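Prunico fruit share opens for second season

17 Aug 2020

The neighbourhood fruit share in Prunico has opened again, and 426 households have already put their names on the list. Last year the final number was almost 100 lower.

Members pay $5 for a mixed bag, which they collect from the old Russo grocery on the main street. 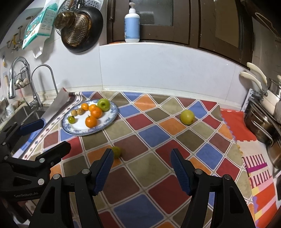

Coordinator Cinzia Benedetti said the apples came early this year, but the plums suffered from hail in May. "We will have less plums — maybe half," she said.

Ada Caruso, who keeps the orchard at Kuniton, will give a pruning lesson for new members. Places are limited and must be booked at the grocery counter.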